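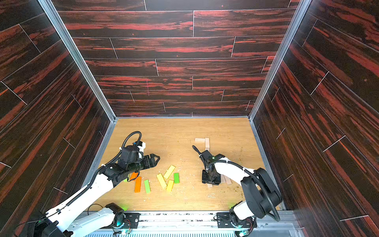 손절 얘기 좀 할게요. 선물 시작한지 5개월 됐고 계좌 449만원 남음. 처음 시작할 때는 이것보다 많았는데 금액은 말 안할게요 쪽팔려서. 문제는 손절가를 정해놓고도 가격이 근처까지 오면 제가 손으로 내려버린다는 겁니다. 어제 밤에도 그랬어요. 바닥에 나무 부스러기 잔뜩 흩어져 있는 저 꼴이 딱 지금 제 매매일지임. 자잘한 거 여기저기 널려있고 정리 안됨. 손절 안 건드리는 분들 도대체 어떻게 하시는지? 심리책 추천은 사양합니다 네 권 읽었어요

작성자: 밤샘차트

--------
댓글

존버는그만
손절 내리는 건 수량이 커서 그래요. 수량 반으로 줄여보세요. 반으로 줄여도 내리고 싶으면 또 반. 저는 그렇게 해서 고침. 끝

카푸치노3잔
윗분 말에 반만 동의. 수량 줄이면 손절은 지키는데 이번엔 진입이 막 나가요. 어차피 작으니까 하고 하루에 30번씩 들어가게 됨. 제가 그랬음. 수수료가 손실보다 컸던 달도 있어요

존버는그만
그건 하루 횟수 제한을 안 걸어서 그런거고요. 수량이랑 횟수 같이 묶어야죠 당연히

카푸치노3잔
당연한 얘기를 처음엔 안 쓰셨잖아요 ㅋㅋ

Jaime Moreira
번역기 쓰는 중이라 말투 이상해도 이해 부탁드려요. 저는 Trelteck 쓰는데 주문 넣을 때 손절 같이 묶어서 보내고 앱을 꺼요. 휴대폰에서는 아예 로그아웃. 다시 들어가려면 인증이 귀찮아서 대부분 안 들어가게 됩니다. 의지력 문제 아니고 환경 문제라고 생각해요

밤샘차트
로그아웃 그거 해봤는데 인증 4분이면 하더라고요... 급하니까 손이 빨라짐

수박바
ㅋㅋㅋㅋ 급하면 다 됨

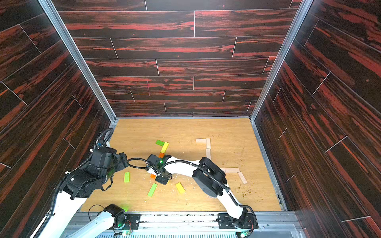

증거금이 모자라면 손절 주문도 취소되나요?
보통은 이미 걸린 손절은 그대로 남고 신규 진입 주문부터 막힙니다. 단 증권사마다 처리 순서가 다르니까 본인 쓰는 곳 약관에서 반대매매 항목 꼭 확인하세요.
위에 두 줄은 제가 처음에 제일 헷갈렸던 거라 적어둠. 본론은 손절 폭인데, 글쓴분 혹시 손절을 금액으로 잡으세요? 얼마 잃으면 나간다 이런식으로? 그러면 차트상 아무 의미 없는 자리에 손절이 걸려있는 거라 가격이 와도 납득이 안돼요. 납득이 안되니까 내리는 거고. 틀렸다고 인정할 자리를 먼저 찍고 거기서 거꾸로 수량 계산하세요

작성자: 느린거북

밤샘차트
헉 금액으로 잡고 있었어요. 무조건 5만원

느린거북
그거네요

존버는그만
저는 금액 손절도 나쁘지 않다고 봄. 초보가 차트 자리 찍는다고 하다가 손절 폭만 점점 넓어지는 거 많이 봤어요. 여기가 진짜 지지다 아니 그 밑이 진짜다 하면서

느린거북
그러니까 진입 전에 적으라는 거죠. 들어간 다음에 찍는 자리는 다 핑계고

존버는그만
적어놓고도 바꾸는 사람이 이 글 쓴 사람인데요;;

Benedita Louro
두 분 말 다 맞는데 순서가 다른 것 같아요. 일단은 금액이든 뭐든 안 건드리는 습관부터. 폭 계산은 그 다음. 저는 9월 한달 동안 최소 수량으로만 했고 목표가 수익이 아니라 손절 수정 0회였어요. 수익은 마이너스 조금. 그래도 그 달 이후로 크게 터진 적 없음

카푸치노3잔
수정 0회 목표 좋네요. 매매일지에 칸 하나 만들어야겟다

수박바
저는 그냥 Conavo 자동 손절 걸어놓고 자요. 수정하려면 깨야됨

Jaime Moreira
갭으로 열리면요? 손절가 아래에서 체결될 수 있는데 그냥 주무시나요

수박바
아직 안 당해봐서... 갑자기 무섭네

느린거북
오버나잇은 손절만 믿으면 안돼요. 수량을 더 줄이거나 안 넘기거나. 특히 지표 발표 있는 날

밤샘차트
다들 감사합니다. 일단 이렇게 해볼게요. 최소 수량, 하루 4번까지만, 진입 전에 손절 자리랑 이유 한줄 적기. 수정 횟수도 따로 기록. 한달 뒤에 일지 올리겠습니다 욕먹을 각오로

존버는그만
4번도 많아요 두번만 하세요

밤샘차트
세번은 안될까요

존버는그만
벌써 수정하고 계시네

Benedita Louro
일지 올릴 때 수수료 칸도 꼭 넣어주세요. 진입이유 칸은 짧게요, 길어지면 안 쓰게 됨

밤샘차트
네 넣을게요. 근데 엑셀로 하세요 노트로 하세요?

카푸치노3잔
엑셀이요. 손으로 쓰다가 이틀만에 포기함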